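Paid participants wanted: evaluation of the Prumingate hand-held gripper kit

Rornen is recruiting adult participants for a usability evaluation of Prumingate, a paired set of hand-held grippers sold for recording two-handed tasks. The kit is in its second hardware revision. Sessions start in March and are held at the Châu test room.

Participants sit or stand at a table with one gripper in each hand and handle pieces of cloth as instructed. 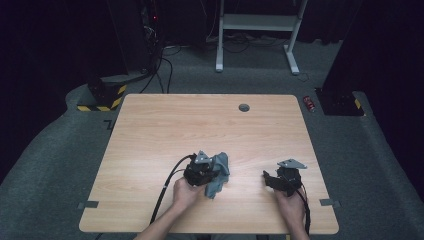

Each participant completes 5 sessions. A session consists of a fitting check, a practice block and the recorded blocks, with rest breaks between them. After the last block you will fill in a form on grip comfort, trigger effort and cable handling.

Requirements:
Aged 18 or over
Full use of both hands and wrists
No current hand, elbow or shoulder injury
Able to follow spoken instructions in English

Experience with robots is not needed. People who have worked for Rornen or its supplier Rellance are not eligible. 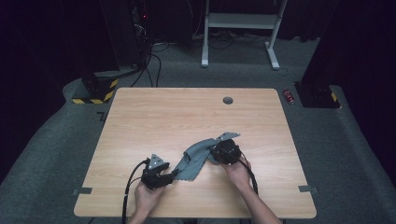 Cloth tasks make up most of the schedule. Small rigid parts are covered in the final session only. Recordings are stored under a participant number — names are kept separately and deleted when payment clears.

Payment is made by bank transfer after each completed session. Travel within the city is refunded against receipts.

To apply, write to Kwame Amissah at Rornen, quoting reference 2893. State your dominant hand, glove size and the hours you can attend.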